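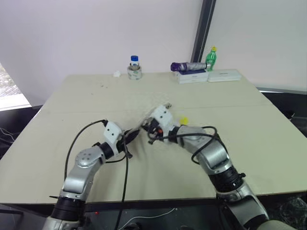
Two-panel worktop with a seam across the middle

Looking after a metal outbuilding: condensation and fixings

Most water found inside a steel shed has not come through the roof. Warm air meets cold sheet overnight and drips by morning. Before reaching for sealant, check the underside of the roof at 6 am. An even film of droplets means condensation. A single wet track below a screw means a leak.

Ventilation comes first. Fit vents low on one gable and high on the other, and keep stored goods clear of both. A bare concrete floor with no membrane under it will go on giving off moisture, so lay a heavy polythene sheet before putting down boards.
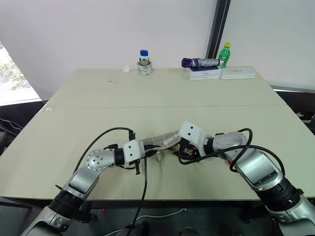 Fixings should be checked once a year; July is convenient, as the sheets are dry. The washer under each screw head should bulge slightly. If it is squashed flat or cracked, replace screw and washer together, going up one size where the hole has worn. Do not use an impact driver on the last turn – it crushes the rubber.

Swarf left on the roof after drilling will rust and stain the coating. Brush it off the same day with a soft brush. Scratches down to bare metal need cleaning, drying and 2 thin coats of touch-up paint, kept as narrow as the scratch allows.

Gutters: clear after leaf fall and again in spring.

Domenica Reisinger, Vullside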